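Gamton Water Main Tunnel: Frequently Asked Questions

Last updated: 2021-05-03

4 min read

What is being built?

A new drinking water tunnel between the Clillomico pumping station and the Tresow reservoir. It will replace two cast iron mains that run under the streets in the older part of Gamton. The tunnel is 750 meters long and will carry a single steel pipe, with the space around the pipe filled with grout.

Why a tunnel and not a new pipe in the street?

The shortest route crosses the river and the freight rail line. An open trench was looked at for the part on the east bank, but it would have closed Market Street for most of two summers and run into gas, sewer and phone lines the whole way. The tunnel passes below all of them.

How deep is it?

The launch shaft at Clillomico is 80 feet deep. The tunnel slopes up slightly toward Tresow so that water seeping in during construction drains back to the shaft, where it is pumped out and treated before discharge.

Who is doing the work?

Rahman Tunneling holds the construction contract. Questions about pay, hiring or subcontract work should go to the company directly. The water department does not keep a list of open jobs.

What kind of machine will be used?

A slurry machine. The ground under the river is mostly sand and gravel with some boulders, and the water table is high. Slurry is pumped to the front of the machine to hold the face in place, then returned to the surface with the spoil mixed in. A separation plant at the shaft site takes out the solids and sends the liquid back down.

When does tunneling start?

The machine is scheduled to launch in July. Before that, the crew has to finish the shaft floor, pour the thrust wall and install the entry seal. If the seal test does not pass the first time, it will be repeated, and the launch date will move.

What are the working hours?

Surface work, including truck loading, is limited to 7 a.m. to 6 p.m. Once the machine is launched, work underground will go on around the clock. Stopping a machine for long periods in wet sand makes it harder to restart and raises the chance of settlement above it.

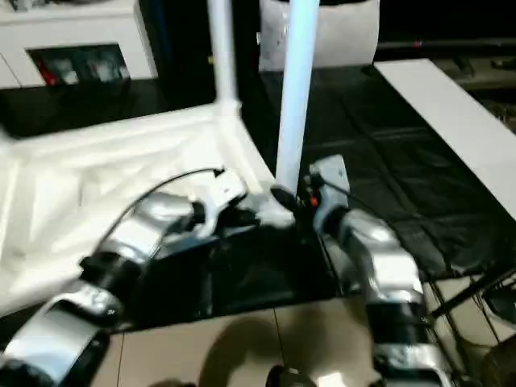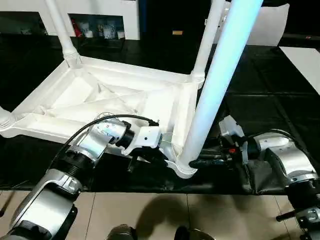

Will I feel or hear the machine?

Most people will not. Residents within a block of the route may notice a low hum at night for a few days while the machine goes by. Boulders can cause short periods of stronger vibration. If this wakes you up, call the project line and give your street address and the time. The shift engineer can compare it with the machine log.

Is my house at risk of settling?

The amount of settlement expected along the route is small, and most of the route is under the river, the rail yard or public streets. Survey points have been set on 324 buildings and structures. They are read before tunneling, during the drive and for a year afterward. Readings above the alert level are reviewed the same day.

My house was surveyed before work began. Can I have a copy?

Yes. Owners can ask for the report, including the crack record for each room. Tenants need a signed note from the owner. Allow two weeks.

I was not offered a survey. Can I get one?

Surveys were offered to owners inside the influence zone shown on the route map. If you are outside it but within one block, you can apply in writing. Applications from farther away are usually turned down, but you may take your own dated photos and send them in for the record.

How many trucks will there be?

The number changes from day to day with the progress of the drive. All trucks enter and leave by the north gate and use the county road. They are not allowed on Mill Lane or past the elementary school. If you see one there, note the plate number and the time.

Will my water be shut off?

Tunneling itself does not affect service. There will be 2 planned shutoffs when the new pipe is connected, one at each end. Affected addresses will get a door notice at least five days ahead. Run the cold tap for several minutes after service comes back, until the water is clear.

Where does the spoil go?

Clean sand and gravel go to the old quarry as fill. Fine material from the separation plant is pressed into cakes and tested before it leaves the site. Anything that fails the test goes to a licensed landfill.

What happens to the old mains?

They stay in service until the new pipe has been pressure tested, disinfected and sampled. After that they will be drained, filled with grout and left in place. Valve boxes in the street will be removed and the pavement patched.

Can I visit the site?

The shaft site is closed to the public. There is a viewing window in the fence on the north side, next to the bus stop.

How do I make a damage claim?

Ask for a claim form at the water department counter or through the project line. Include photos and a short description of when you first noticed the damage. An inspector will contact you to set up a visit. Do not make permanent repairs before the inspection, unless there is a leak or a safety problem.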